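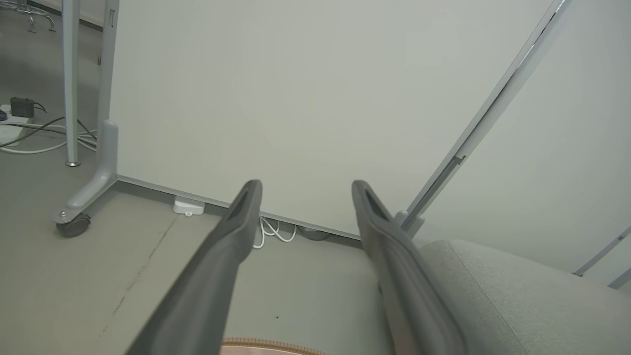

最終更新日：2022年9月6日

ゲーム制作演習 個人レポート「Stevau」ができるまで(だいたい失敗の話)

チームStikonでプログラムとレベルデザインを担当しました。うちのチームが作ったのは「Stevau」という見下ろし型のパズルアクションです。舞台は水没しかけた地下の郵便局で、プレイヤーは配達員になって、水位を上げ下げしながら手紙を届けていきます。敵は出ません。最初は出る予定だったんですけど、そのへんはあとで書きます。

チームは4人で、絵がDiệp Kimさん、音とシナリオがBogumił Bednarekさん、UIとデバッグがもう一人(本人の希望で名前は出しません)、それと私です。先生からは「きれいな報告書より、何を考えてたかわかる報告書にして」と言われているので、しゃべるみたいに書きます。読みにくかったらすみません。

1. 企画が決まるまで

5月の最初の打ち合わせで出た案は、ほとんどが「自分が遊びたいゲーム」でした。私の案なんてひどくて、巨大な城を登りながら武器を合成して、天気も変わって、仲間の犬も育つというやつです。企画書だけで疲れました。Diệpさんに「これ、犬だけで半年かかるよ」と言われて、その通りだったので引っこめました。

残ったのがBogumiłさんの「水位が変わる建物」という一行メモです。水が低いと歩ける場所が増えて、高いと浮いている木箱に乗って上の段に行ける。紙にマス目を描いて、消しゴムを配達員にして動かしてみたら、それだけでけっこう楽しかったんですよね。最初の紙の面はいまもゲームの3面にほぼそのまま残っています。

郵便局になったのは、Diệpさんがちょうど切手の絵を描きたがっていたからです。理由としては弱いかもしれませんが、配達という目的がつくと「ゴールに着いたらクリア」がすんなり説明できるようになって、チュートリアルの文章がかなり減りました。

2. エンジンと道具

エンジンは授業で配られたTrukumeckを使いました。2Dのタイルを並べるのが得意で、物理演算はちょっと苦手、という印象です。水の表現は物理で本気でやろうとすると重すぎたので、あきらめて「水位」という整数をひとつ持つだけにしました。マスごとに床の高さがあって、水位より低ければ水の中。それだけ! 波は絵が揺れているだけで、計算には何も関係ありません。

この割り切りは正解だったと思っています。水位が整数だと、巻き戻し機能が簡単に作れるからです。プレイヤーの位置と木箱の位置と水位を一手ごとに配列に積んで、ボタンを押したら一つ戻す。パズルゲームで巻き戻しがないと、一回のミスで最初からになってしまって、テストしている自分がまず耐えられませんでした。

面データの管理にはKongという表計算っぽいツールを使いました。先輩のチームが置いていってくれたもので、マニュアルがありません。列の名前を日本語にすると書き出しが静かに失敗するんですが、エラーが出ないので、それに気づくまで丸二日かかりました。次に使う人は列名を必ず半角英字にしてください。ほんとにお願いします。

3. 敵を消した話

中間発表のときのStevauには、まだ敵がいました。水の中を泳いでくるウナギです。Diệpさんのアニメーションがすごくよくて、にゅるっと曲がるところなんか、何回も再生して見ていました。

でも遊んでもらうと評判が悪かったんです。じっくり考えたい場面でウナギが来るので、みんな考えるのをやめて逃げる。逃げた先で木箱がつまって詰む。アンケートには「急かされるのがいや」「ウナギはかわいい」と書いてありました。両方とも大事な意見です。

そこから一週間くらい、ウナギを遅くしたり、プレイヤーが動いたときだけ動くようにしたり、いろいろいじりました。ターン制のウナギは悪くなかったんですが、巻き戻しと組み合わせるとバグがすごくて、戻すたびにウナギが増える面がありました。画面がウナギでいっぱいになったところで、Bogumiłさんが「もう背景にしよう」と言って、決まりです。いまは窓の外を泳いでいます。触れません。

4. 面を作る

完成版は16面です。計画では30面でした。半分ちょっとしかないのは、後半の面が思っていたより作りにくかったからです。

前半は「水位を下げる」「箱に乗る」を一つずつ教えればいいので、わりとすぐできます。困ったのは、要素を全部教えたあとでした。難しくしようとして箱を増やすと、別解が山ほど出てきます。自信満々で作った12面は、UI担当に渡したら、開始してすぐ左の壁沿いに歩くだけでクリアされました。見ていて変な声が出ました。

途中から作り方を変えて、先に「プレイヤーに気づいてほしいこと」を一文で書いてから面を作るようにしました。たとえば14面なら「箱を沈めたままにしておくと、あとで足場になる」です。この一文と関係ない箱と壁は全部消します。見た目はさみしくなりますが、遊んだ人が「あっ」と言う回数は増えました。

没にした面のデータは共有フォルダの「bottsu」に残してあります。解けない面も混ざっているので、遊ぶなら覚悟してください。

5. 音のこと

音は私の担当ではないのですが、書いておきたいので書きます。Bogumiłさんは、水位が変わると曲の低い音が増えたり減ったりする仕組みを提案してくれました。実装は、同じ長さのトラックを3本同時に流して、水位に合わせて音量を変えるだけです。

簡単だと思ったら、Trukumeckは曲をループさせるときに一瞬ずれることがあって、しばらく遊ぶとトラックどうしがばらばらになりました。酔っぱらった郵便局みたいでした。結局、ループのたびに全部を同じ位置に合わせ直す処理を入れています。たまに「プツッ」と鳴るのはそのせいで、まだ直せていません。

6. 遊んでもらった結果

学内の試遊会で、ほかのチームの人に遊んでもらいました。よかったのは、だれも説明書を読まずに始められたことです。最初の面は一本道で、途中に水たまりがあるだけなんですが、レバーの絵が大きいのでみんな自然に引いてくれました。

よくなかったのは9面です。ここで止まる人が多すぎました。巻き戻しボタンの存在を忘れている人もいて、後ろで見ていて口を出したくなるのを我慢するのがつらかったです。試遊会のあと、しばらく動けないでいるとボタンが小さく光るようにしました。光らせすぎるとうるさいと言われたので、いまの明るさはUI担当がかなり細かく調整したものです。

あと、コントローラーで遊んだ人から「斜めに倒すと変な方向に行く」と言われました。キーボードでしか試していなかったので、完全に私の見落としです。入力の大きいほうの軸だけを見るように直しました。

7. 反省と、残っていること

いちばんの反省は、テストを自分たちだけで長くやりすぎたことです。自分の作った面は答えを知っているので、難しさがまったくわかりません。もう一度やるなら、紙の段階からチームの外の人に触ってもらいます。

コードについては、水位を変える処理がレバーと排水口とイベントの3か所に別々に書いてあって、一つ直すと別のところが壊れました。途中でまとめようとしたんですが、締め切り前で怖くなってやめました。提出版にもそのまま残っています。先生、見つけても驚かないでください。

未対応の不具合は次のとおりです。
・ループ時のプツッという音
・11面で箱を角に押したあと巻き戻すと、影だけ残る
・ウィンドウの大きさを変えると、手紙の文字がにじむ
・セーブ直後に終了すると、最後の一面が記録されないことがある

影の件は原因がわかっていて、影を別のレイヤーに描いているのに履歴に入れ忘れているだけなので、今週中に直して差し替えるつもりです。セーブの件はまだ再現手順が固まっていません。起きた人は、どの面だったかをチームの連絡板に書いてもらえると助かります。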